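Report on the Visit to the Hunddale Legal Services Open Day

Members of the Prarnum Immigration Practice Group attended the open day held by Ahonen at its Hunddale office in June. The office handles work permits and family residence cases, and 26 staff members were present to meet visitors.

Elsa Sjöberg opened the morning with an overview of how new files are received and assigned. Visitors then toured the intake desks, the translation room and the records area, where closed files are kept on the lower floor. Teemu Partanen led a session on employer-sponsored petitions - the best attended of the day - and took questions on missing documents and changes of employer.

The afternoon was given to family cases. Staff explained the checklist sent to each applicant before the first meeting.

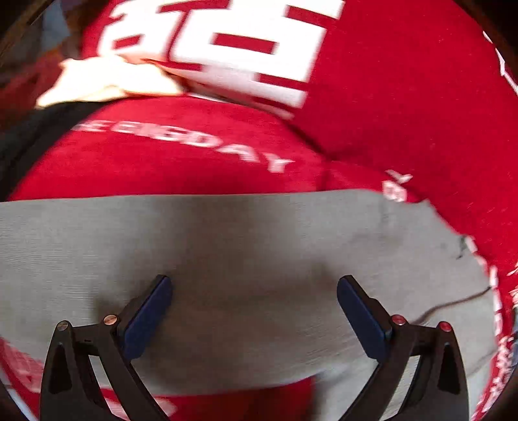

Page last changed: January 11, 2021

Copies of the checklist may be requested from the Prarnum office. A return visit to the Ladness branch is under discussion.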